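Wanted: Paper Folders, Patient or Otherwise

Sadance Paper Workshop needs people who can fold a sheet of paper and then, on request, fold it again slightly better. The work is part-time and paid by the hour. Nobody has ever gotten rich at it, though one of our regulars did get very good at wrapping gifts.

The job in short: our window display for Brolau, the stationery store on the corner, calls for 1,176 folded pieces. We have 246. Some of those are not speaking to their original crease lines anymore, and the store has asked, kindly, whether they are meant to look like that.

What you would do:

- Fold birds, boats and a leafy thing we call the Romero, which has 2 points and a temper.
- Sort finished pieces by color. Mint and pistachio are different colors. We have had this discussion.
- Flatten and refold the ones that went wrong.
- String the good ones in lengths of 96, without tangling them with the other good ones.

What we would like from you: clean, dry hands, decent eyesight (glasses are fine) and the ability to hear "could you do that corner over" as a comment about a corner. Experience is welcome. If you learned from a library book and have strong views about squash folds, please bring the views, but come ready to use our diagrams anyway.

Shifts start at 4 p.m. and run until 7. Tea is free. Please drink it at the other table.

We also need a few people for the tryout afternoon in May, no commitment required. You get a stack of thin sheets, the Xiong diagrams (older, harder, better drawn) and an hour.

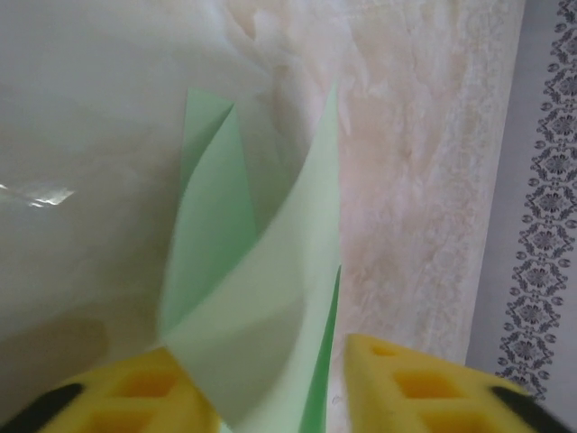 Your pieces don't have to be pretty. We look at whether the points come to a point, and whether the second attempt improves on the first. Crumpling is forgiven. Tape is noticed.

To apply, mail us one folded thing and a short note saying what it is supposed to be. Please write the note on a separate sheet. Last time we had to unfold eleven applications to find the phone numbers.

Filed under: Help Wanted, Arts & Crafts, Part-Time

Comments (3)

creasemonkey
Is the tea thing negotiable?

papercut_annie
Did this last year. The Romero is as bad as they say. Bring hand cream for afterward, not before.

dullscissors
I mailed a frog. If it arrived flat, it was a frog when it left.

Recent listings
Brolau seeks weekend counter help
Bookbinding table, free to whoever can lift it
Sadance spring class list
Wanted: offcuts, any color but beige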